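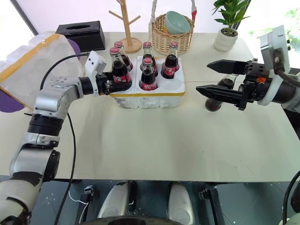

## Long-range receivers: questions we keep getting

**Is the Tiltum receiver worth the upgrade?**

Depends what you fly. If you stay inside one field and your failsafe never trips, you won't notice much. The box says "zero dropouts", and we wouldn't put that on a box. We had two on the first afternoon, both behind trees.

**What range can I really expect?**

Less than the advert. Range claims are made over open ground with a fresh battery and nothing in the way. Ask any seller what power setting they used. If they can't tell you, ignore the number.

**Do I need the 900 MHz version?**

For long flights over hills or woodland, probably. For racing, no. The aerials are longer and they get in the way on a small frame. Check what your country allows before you order, as the legal band isn't the same everywhere.

**Will it bind with my Tuneo transmitter?**

Only with matching firmware on both ends. "Tuneo compatible" on a shop listing tells you very little. Ask for the version number, and get it in writing if you're buying more than one.

**Does the Zundon clip-on booster help?**

We couldn't measure any gain. It adds weight and another plug to come loose. Some customers swear by it, but most of them moved their aerial when they fitted it, and that alone can clear up a bad link.

**How should I mount the aerial?**

- Keep it away from carbon fibre and battery leads.
- Don't fold the active end or tape it flat to an arm.
- If you run a pair, set them at right angles.

**Why does the Tlapale kit cost 158 when the bare receiver is 80?**

You're paying for a case, spare aerials and a printed guide. The receiver inside is the same. Buy the bare one if you can solder.

**Can I return it after I've soldered it?**

Not unless it's faulty. Bind it on the bench and do a walking range check at low power before you cut any wires.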